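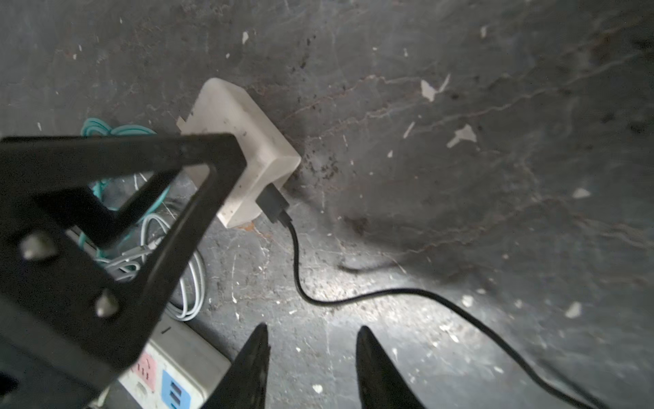
26. Jan. 2022

Auswertung Gebäudereinigung Stusoline, Fortsetzung

Stand vom letzten Eintrag: Protokolle des Hauptausschusses waren bestellt, die Anlagen zum Vertrag mit Veltum fehlten. Beides liegt jetzt vor. Die Anlagen kamen als Scan, schief eingezogen, Texterkennung nur teilweise brauchbar. Tabellen habe ich von Hand übertragen. Rohdateien liegen unverändert im Ordner "Eingang", meine Abschrift unter "Arbeit", bitte nur dort ändern.

Insgesamt 635 Seiten Protokolle und Vorlagen. Durchgesehen habe ich alles, was die Stichworte Reinigung, Fremdvergabe, Eigenreinigung, Schulen oder Stellenplan enthält. Die Suche nach "Privatisierung" bringt fast nichts. Das Wort kommt in den Vorlagen der Verwaltung nicht vor, dort heißt es durchgehend "Übertragung von Leistungen". In den Redebeiträgen der Fraktionen steht es dagegen öfter. Für die Kodierung heißt das: beide Begriffe in dieselbe Kategorie, aber mit Kennzeichen, wer spricht. Ich habe dafür eine Spalte ergänzt (S = Verwaltung, F = Fraktion, B = Bürgerfragestunde).

Fragestellung noch einmal, damit wir nicht auseinanderlaufen: Wir prüfen, womit die Vergabe begründet wurde und ob man die Begründung an den Unterlagen nachvollziehen kann. Ob die Schulen heute sauberer oder schmutziger sind als vorher, können wir mit dem Material nicht beantworten. In der Besprechung ist das wieder durcheinandergegangen.

Kostenvergleich

Grundlage des Beschlusses war das Gutachten von Munteanu. Es stellt zwei Varianten gegenüber, Eigenreinigung mit vorhandenem Personal und Fremdvergabe in einem Los. Eine Mischform wurde nicht gerechnet, obwohl der Ausschuss danach gefragt hatte. Im Protokoll steht dazu nur "wird nachgereicht". Ich habe keine Nachreichung gefunden, auch nicht in den nichtöffentlichen Anlagen, soweit wir die bekommen haben. Nachfragen.

Probleme bei der Rechnung:

Die Flächen stimmen zwischen Gutachten und Vertrag nicht überein. Im Gutachten sind die Turnhallen dabei, im Vertrag stehen sie unter "Bedarfsleistungen" und werden nach Abruf bezahlt. Wer die Summen einfach nebeneinanderlegt, vergleicht also zwei verschiedene Leistungen. Ich habe die Turnhallen in einer zweiten Tabelle herausgerechnet, der Abstand zwischen den Varianten wird dadurch deutlich kleiner. Er verschwindet aber nicht, das bitte im Bericht auch so schreiben.

Die Reinigungsleistung pro Stunde ist bei der Fremdvergabe höher angesetzt. Quelle laut Fußnote: "Erfahrungswerte". Mehr steht da nicht.

Verwaltungsaufwand für die Vertragskontrolle fehlt ganz. Im Stellenplan taucht er später auf, mit einer halben Stelle im Gebäudemanagement. Ich würde die halbe Stelle einrechnen, aber als eigene Zeile, damit man sie wieder herausnehmen kann.

Übergangskosten für das eigene Personal sind berücksichtigt, und zwar eher vorsichtig. Da ist das Gutachten sauberer, als ich erwartet hatte.

Vertragslaufzeit 3 Jahre mit Verlängerungsoption. Die Option muss die Gemeinde bis Ende Mai ziehen oder verfallen lassen. Unser Zwischenstand sollte vorher fertig sein, sonst liest ihn in der Sache niemand mehr.

Beschwerden

Die Liste aus dem Schulamt hat 129 Einträge. Sie beginnt erst mit dem Vertragsbeginn, für die Zeit der Eigenreinigung gibt es keine. Auskunft am Telefon: Früher habe man das mit dem Hausmeister geregelt. Damit ist ein Vorher-Nachher-Vergleich nicht möglich. Ich möchte die Zahl im Bericht deshalb nur zusammen mit diesem Hinweis nennen, sonst steht sie am nächsten Tag allein in der Zeitung.

Erste Kodierung nach Art der Meldung ist gemacht. Die größte Gruppe sind ausgefallene Termine, danach Sanitärräume, danach fehlendes Material (Seife, Papier). Einige Einträge betreffen Dinge, die mit der Reinigung nichts zu tun haben, zum Beispiel eine klemmende Fenstertür und die Heizung im Lehrerzimmer. Die habe ich mit "fremd" markiert und nicht gelöscht. Zwei Schulen melden sehr viel, eine gar nichts. Ich vermute, dass das mehr mit den Sekretariaten zu tun hat als mit den Böden, belegen kann ich es nicht.

Offen ist, wie wir Mehrfachmeldungen behandeln. Wenn derselbe Raum am selben Tag von zwei Leuten gemeldet wird, stehen zwei Zeilen drin. Vorschlag: zusammenfassen, Originalnummern in der Bemerkung behalten. Bitte eintragen, wer anderer Meinung ist.

Vergleichsfall Irnivine

Irnivine hat die Reinigung der Rathäuser und Kitas wieder selbst übernommen, die Schulen sind extern geblieben. Als Vergleich nur bedingt geeignet. Die Gemeinde hat mehr kleine Gebäude, die Wege sind länger, und die Tarifbindung war dort schon vorher Vertragsbestandteil. Brauchbar ist vor allem die Vorlage zur Rücknahme. Darin steht offen, was teurer wird und warum man es trotzdem macht. So eine Seite hätte ich mir in Stusoline auch gewünscht, egal mit welchem Ergebnis.

Die Kollegin aus der Kämmerei dort hat uns die Rechentabelle geschickt, mit Formeln. Damit lässt sich unser Modell prüfen. Erster Durchlauf: Abweichung bei den Materialkosten, Ursache gefunden (netto/brutto vertauscht, mein Fehler, in der Arbeitsdatei korrigiert). Zweiter Durchlauf passt. Alte Fassung mit dem Fehler bitte nicht mehr verwenden, sie trägt im Namen noch "v2".

Argumente in der Ratsdebatte

Nach Durchsicht der Wortbeiträge stützen sich fast 85 Prozent der zustimmenden Äußerungen auf das Geld. Der Rest verteilt sich auf Vertretung bei Krankheit und auf die Schwierigkeit, Leute zu finden. Das zweite Argument ist in meinen Augen das stärkere, es wurde aber kaum ausgeführt. Zahlen zu unbesetzten Stellen gab es in der Vorlage nicht, obwohl sie im Personalamt vorhanden sein müssten.

Bei den Gegenstimmen ist es gemischter. Arbeitsbedingungen, Ortskenntnis, Abhängigkeit vom Anbieter. Häufig wird grundsätzlich argumentiert, ohne auf das Gutachten einzugehen. Die Lücke mit den Turnhallen hat in der Debatte keine Fraktion angesprochen, auf keiner Seite. Möglich, dass die Anlagen erst am Sitzungstag verteilt wurden. Eingangsstempel prüfen.

Notiz zur Kodierung: Ich habe an zwei Stellen geschwankt, ob "sparsame Haushaltsführung" als Kostenargument zählt oder als allgemeine Floskel. Jetzt als Kosten gezählt. Wenn wir es anders machen, sinkt der Anteil etwas, am Bild ändert sich wenig. Zweitkodierung steht noch aus und sollte von jemandem kommen, der meine Markierungen nicht gesehen hat. Unmarkierte Fassung liegt im Ordner "Arbeit/blind".

Zu erledigen

Mischvariante bei der Verwaltung anfragen, schriftlich, mit Verweis auf das Protokoll.

Veltum um die Stundennachweise bitten. Sie müssen sie uns nicht geben, eine Absage wäre aber zu dokumentieren.

Bei Munteanu nach der Quelle der Erfahrungswerte fragen.

Personalamt: unbesetzte Stellen in der Reinigung vor dem Beschluss.

Flächentabelle gegen den Gebäudeplan prüfen, Grundschule Nord hat einen Anbau, der in einer der beiden Listen fehlt.

Ordnerrücken für die Papierfassung beschriften, zurzeit stehen drei Ordner ohne Aufschrift im Regal.

Nachtrag vom Nachmittag: Schulamt hat zurückgerufen. Die Liste wird nicht zentral geführt, sondern aus den Mails der Schulen zusammengestellt, jeweils zum Monatsende. Das Datum in der Spalte "Eingang" ist also das Datum der Übertragung. Auswertung nach Wochentagen damit hinfällig, Blatt ist gesperrt und rot markiert. Die Originalmails dürfen wir vor Ort einsehen, Termin wird noch genannt.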